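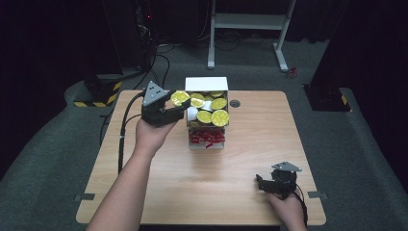 Box on the table, yellow and white discs in the top, red strips underneath.

Kitchen notebook, Reder dining room, 6th March

Potato rye rolls for the bread basket, third try. The first two are written up further back under November, both with the short rest. Aim is the same: a roll that can be shaped the day before, baked just ahead of dinner, and still be soft when the second seating gets its bread.

Changed one main thing, the cold rest. Went to 19 hours in the walk-in, covered, bottom shelf. Everything else as near to the last try as I could keep it.

Mix:
Boiled potato, peeled after cooking and put through the ricer, 849 g
Rye flour, Fagerlund dark, 269 g
Bread flour, water, starter, salt and butter as on the November sheet
Total dough weight out of the bowl, 3,028 g

The potato was a floury one from the usual crate. I let it steam off in the pan with the lid off until it stopped sticking to the spoon. Last time it went in too wet and I ended up throwing flour at the dough to fix it, so the rye share was never what the sheet said. No extra flour this time.

Mixed on low until it came together, rested it, then second speed. Butter in last. The dough was tacky but let go of the bowl cleanly. Slightly gray in color from the rye, which I don't mind. Two folds over the first hour, then divided, shaped and into the walk-in.

Coming out of the cold they had spread more than they had risen. The ones near the fan side of the shelf had a dry skin even under the cover. Those tore on top in the oven. The ones from the back of the shelf were fine, so it's the cover or the shelf and not the dough. Try the lidded trays next time, and leave the film off altogether.

Baked in the Cavum, steam on for the first few minutes, then vented. Color came fast. I turned it down after I saw the tops and it made no great difference. I think the long rest leaves more sugar in the dough, and the potato adds to it. Start lower next time and don't touch it.

Crumb: even, moist, a bit tight at the base. Crust thin, soft once cooled. Flavor is well ahead of both earlier tries. You can taste the rye now and there's a mild sourness that wasn't there with the short rest. With the salted butter it is very good. With the smoked butter it's too much, the two fight each other and the roll loses. If these go on, the smoked butter goes back to the flatbread.

Held one tray in the warm drawer and one on the pass under a cloth. The drawer tray sweated on the bottoms. The cloth tray was better, cooler than I'd like but with a clean base. A short return to the oven brought it back well. So: cloth, then a quick reheat to order. That adds a job to the pass on a busy night and I don't know yet who takes it.

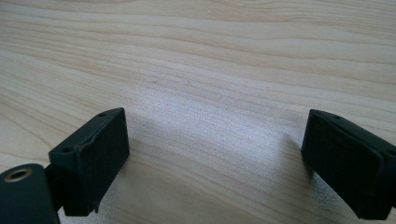
A remark from the pass, written in under my notes, was that the reheat is no trouble for the first seating but will be for the second, when desserts and bread want the same oven, and could the rolls go out at room temperature in a warm basket instead. Worth trying. The same hand adds that the torn ones tasted just as good and should go to staff meal, which they did.

On the warm basket: we have the stone inserts from the old breakfast setup. They hold heat for long enough if they go through the plate warmer first. Need to check they still fit the new baskets, which are narrower.

Compared with the rolls we buy in now from Pirkport. Theirs are more regular, a better shape for the side plate, and they keep two days. Ours are better on the day and poor on the next. Day-old ones sliced and toasted were good with the fish soup, so there may be no waste if the soup stays on. Cost I have left out until I know how much flour we really get through in a week of this.

Size is still not settled. I cut them a little bigger than the bought ones and at table they look heavy beside the small starters. Guests who eat a whole one of these before the first course will leave half their main. Smaller roll, same dough, shorter bake. The crust to crumb balance will shift, and I would guess that helps with the tight base too.

Seeds: left them off. Caraway on two of them just to see. Good with the pork, wrong with nearly everything else on the current menu.

For next time:
Same mix, no change to the potato or the rye
Same cold rest, lidded trays, keep away from the fan side
Cut smaller
Lower oven from the start
Warm basket with stone against the cloth and reheat, both at second seating if the night is quiet enough
Salted butter only

Also the ricer handle is loose again. It wants a proper rivet, the bolt keeps backing out. Use the food mill if it goes before then, coarse plate, and don't overwork the potato or it turns to glue.

Starter fed and back on its shelf. Low on dark rye, one bag left open and one sealed. Order goes in with the dairy.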